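4.2 Redemption and the loyalty question

We use cookies to improve your experience on this site. Accept all | Manage preferences

The Zernisska voucher scheme ran for 19 weeks in Hotholm and was, on paper, a simple thing. Shoppers who bought a Wisus multipack received a code worth 200 loyalty points at any Myung garden centre. We tracked 1058 codes from the till to the point of use, or to the kitchen drawer, where we suspect a good many still live. Redemption peaked on Wednesday afternoons, a finding none of the partners had asked for and all of them put in their slides.
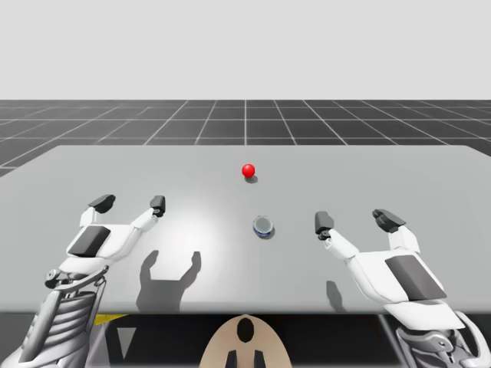 Figure 5. Simulated tabletop and gridded floor.

Partners in a joint promotion tend to agree on the prize and argue over whose customer has won it. Wisus counted every redeemed code as a loyal buyer; Myung counted the same people as new visitors, and both reported growth. Store layout was left out of our model, which treats every shop as identical. A floor as regular as the one in Figure 5, with its white lines and square tiles, would suit that assumption very well. The Hotholm branches have pillars, ramps and a koi pond.

Once the double counting was removed, the lift in repeat purchases fell to nearly a third of the published value. Shoppers who used one code rarely sought a second, and those who did were mostly already members of both schemes. We return to this group in Section 5, where they behave no better.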